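I promised to write what happened with our arm at Plorano, so this is a small thread. Nobody was hurt.

1/ The arm was doing a slow sweep, 20 percent speed, with the wrist camera on. In the middle of the move it lost the joint 4 encoder and did not stop. It should stop at once. It went on for 320 milliseconds more.

2/ I know, 320 ms sounds like nothing. But Juraj Vávra was standing one step outside of the tape, and I don't like this number at all.

3/ We first blamed the cable. Rostislav Vaněk changed it and the fault came back after 8 runs. Then we found it in the log: the watchdog limit was set to 2000 ms. Somebody raised it in September for a test and it stayed like this. That somebody was me.

4/ So the stop came from the drive itself - our own safety check was still waiting.

5/ Now the limit is back on the old value, and the controller refuses to start if it is changed without a second signature. The connector on joint 4 is still suspicious. I wrote to Bartoš for a new one, no answer yet.

6/ If you use the Vurnevard controller, please look at your watchdog value today.
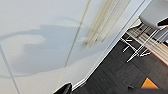

Wrist camera view: wall, floor and one black finger of the gripper.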